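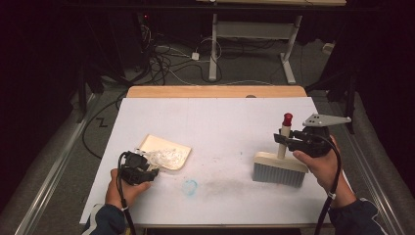 Figure 1. Brush and tray task with the two hand-held grippers.

Equipment Plan for the Sweeping Task
Final report, second term project, Flistbridge

1. What we had to do

Our group was asked to plan the equipment for a tabletop sweeping task and keep it inside one budget. The task is simple to state. One gripper steadies a small tray of debris, the other works a hand brush. A person holds both grippers, so no arms had to be bought this term. The budget was $409, and anything left over goes to the group that takes over the bench.

2. What we already had

The lab owns the grippers, the tables and the curtains. We did not charge those to the project. We did charge cables, finger pads, table covering, and the brush and tray sets, which get used up or worn out.

3. Quotes

We asked two suppliers, Narkura and Sulov, for prices on replacement finger pads. Narkura sells them in packs at $25 a pack with no minimum order. Sulov was cheaper per pad but wanted a minimum order of $70 and could not give a ship date. We went with Narkura and ordered two packs, $50 in total. If next term's group runs more than one bench, the Sulov minimum would make sense for them.

Cables took more of the budget than we expected. Our first list had one cable per gripper and no spares. After measuring from the table to the outlet we changed to longer ones and added a spare of each. We also added floor cable covers, which were missing from the first draft completely. 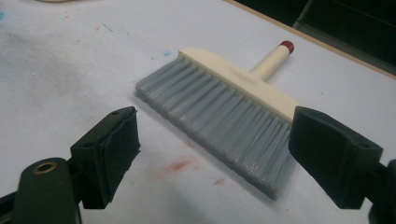

MacRitchie Lab, June

The brush was the item we argued over most. A long-handled broom was on the first list and we took it off, as the grippers need something short that can be held upright. The one we chose has a stubby cream handle with a red cap on the end and a wide head with straight gray-blue bristles. The pads close on the handle, so handle thickness matters more than bristle length when ordering another.

Table covering is a repeat cost. The white surface picks up smudges and small colored marks, and we budgeted for changing it every month. A roll is cheaper per month than single sheets if there is a dry place to store it.

4. Changes for next term

Order pads before the term starts. Buy the brush and tray as a set and keep one unopened. Put cable covers on the first list. Ask Sulov again for a ship date, in writing.

The full price list is in Appendix A and the two quotes are in Appendix B.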